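Ticket 143: Second hand for the table-clearing cell, purchase request
Status: On hold
Opened by: Nuwan Gamage
Assigned to: Trudy Pryor
Opened: 2022-01-25

Nuwan Gamage wrote:
Requesting approval for a second multi-fingered hand from Vallberg, plus the two-year service plan. The quote is attached. We keep missing pickups on small trash and I think matching hands on both sides would fix it. Jimer says they can hold the price until the end of the quarter.

Trudy Pryor wrote:
I've read the quote twice and I still don't see what problem we're paying to fix. "Keep missing pickups" isn't a number. The log I can get to has 98 attempts in it, and the failure column is blank for most of them. Which items, and which side?
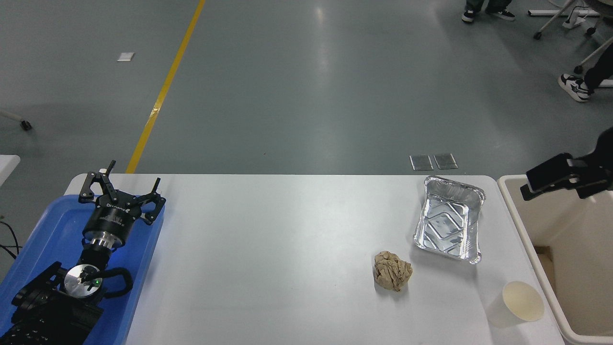

Before anyone signs for a second hand I want the item list settled, and the quote doesn't mention one. Vallberg's sales sheet talks about bottles and boxes. We're asking for a foil container, a crumpled ball of paper and a paper cup to go in the bin, and those all squash differently. The rectangular fingers on the bin side may do fine on the cup for all I know. I'd want both types tried on all of them, same positions, before I believe the fingers are the trouble. It could just as well be grip force, and that's a setting.

Nuwan Gamage wrote:
Fair on the log. Foil is the worst. It either slides or gets crushed. Rafsan Cassim thinks the force limit is still at the factory value but he hasn't checked.

Trudy Pryor wrote:
Then he should check. Also, the service plan excludes fingertips, page 4. Fingertips are what wears out. I asked Jimer for a price on those and got a brochure.

Rafsan Cassim wrote:
Checked. Force limit is factory default on both arms. Lowered it on the multi-fingered one, haven't run a full set yet. See ticket 159 for the settings.

Trudy Pryor wrote:
On hold until the full set is in 159, with the failure column filled in. If foil still fails I'll look at a rental. Nuwan, please tell Jimer we aren't committing to the quarter-end price.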